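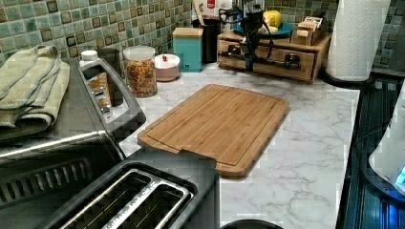 According to Flora Shearer, a kitchen counter should be bare when you go to bed, and anything you don't use every single day belongs behind a door. She wrote me that after my last column, along with a good deal more about dust, and I've been arguing with her in my head all week while making toast.

So let me argue with her out loud. I like a counter with stuff on it! I like the cutting board lying out where I can get at it, the toaster close by, a towel folded on top of the countertop oven (off it goes before the oven goes on, Flora, I promise), and a crock of wooden utensils I can grab without looking. I cooked for 12 years in an apartment where everything lived in cupboards, and what I mostly remember is bending down. I made less soup there. I'm sure of it.

My friend Yanti keeps her cereal in a clear canister, and I stole the idea from her. Orange and green and yellow sitting there in the morning, up against dark tile -- it cheers me up more than a closed door ever did. Same goes for a lemon on a plate. A lemon in the fridge drawer gets forgotten until it's a little brown rock. Put it on a teal plate and you'll squeeze it over something by Thursday.

Now, I'll give Flora the dust. Those small square tiles are a pain to wipe, and canisters shoved up against them make it worse. And I do have limits. Little drawers are great for the ugly things, the twist ties and the birthday candles and the takeout menus, and I was happy to spend 71 dollars on a low organizer at a shop in December. Tea bags can sit up top in their box, because I drink tea all day long and I'm not opening a drawer 10 times for it.

But bare? Every night? I'd have to put it all back before breakfast, and I'm barely a person before breakfast. The board stays out.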